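Narneck kettle

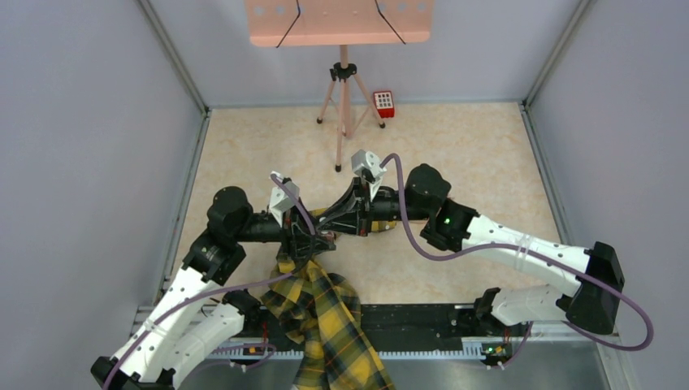

What is a Narneck kettle? It is a small side-handled clay kettle, unglazed on the outside, made for boiling water for tea over charcoal or a spirit burner.

The type takes its name from the village of Narneck, where the potter Sebastian Surdu set up a workshop beside the Bogdan clay pit. The body is thrown thin, mixed with fine sand and fired once to a fairly low temperature. A standard kettle holds up to 800 ml.

Two forms are usually told apart. The Tirix is squat, with a short spout and a hollow handle. The Jiton is taller and has a loop handle over the lid - it pours more slowly and is less common.

New kettles are filled with thin rice water and warmed gently before first use, which helps to seal the pores. Cold water should not be added to a hot kettle, as the base may crack. Hairline cracks above the water line are often left alone; those in the base are seldom worth mending.

Assunta Longo's catalogue of the workshop lists 172 kettles, of which 115 are of the Tirix form. Many of the early ones have no potter's mark and are dated by the shape of the lid knob.

See also: Charcoal stove, Teapot, Earthenware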